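O orçamento de Glenys Gronow

Glenys Gronow tinha prometido a planilha para sexta-feira e, como toda a gente na Bramar sabia, uma promessa dela valia mais do que muita assinatura. O problema era a linha oito. As sete primeiras estavam fechadas, com aquela letrinha miúda de observações que ela fazia questão de acrescentar, mas a oitava dizia apenas «pinças, dedos e sobressalentes», e ao lado, no lugar do valor, havia um ponto de interrogação que já durava desde julho.

Foi por isso que desceu à oficina, de chá na mão, para perguntar a Mohcine Ghoneim se eram mesmo precisos 20 pares.

– Depende de quantos a senhora quer que eu estrague – disse ele, com muita gentileza, e virou o monitor para ela.

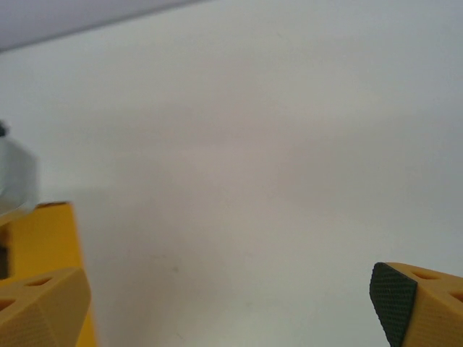
A conta de Mohcine

Os dedos amarelos, explicou ele, saíam baratos. O que custava era a borracha preta quadriculada da face de dentro, que a Lastutmont só vendia em caixas de 40 e com um prazo de entrega capaz de envelhecer uma pessoa. Glenys anotou tudo, inclusive a parte de envelhecer, e quis saber se a Nasr não fazia mais em conta. Fazia, sim, mas cobrava o transporte à parte, e a proposta completa chegava a 3902, sem contar a boa vontade de ninguém.

– E se comprarmos meia caixa a meias com o pessoal de Undcombe? – arriscou ela, que tinha lá uma prima e confiava muito nas primas.

Mohcine riu, mas foi buscar o telefone. 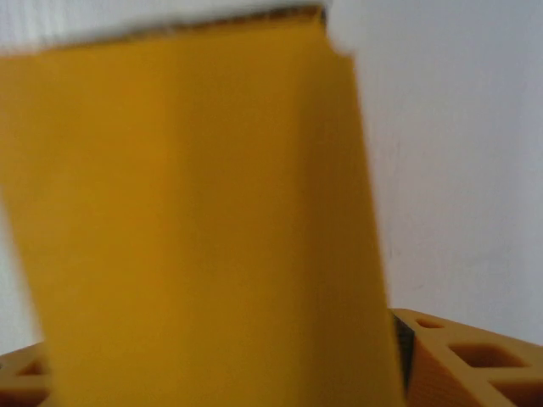

Glenys nunca tinha gostado de comprar para o ano seguinte coisas que ainda não entendia neste, e aproveitou a espera para puxar um banco e ficar olhando o monitor. A chapa amarela passava tão borrada que ela teve de tirar os óculos, limpá-los e tornar a pô-los, sem grande proveito, mas o bloco alaranjado do canto, todo furado, via-se muito bem, e lembrou-lhe o escorredor de louça da mãe. Pensou que aquilo também devia ter um preço, e que o preço devia estar em alguma linha, e não se recordava de qual. Quando Mohcine voltou, dizendo que Undcombe aceitava dividir a caixa, encontrou-a de lápis na mão, abrindo com todo o capricho uma linha nove.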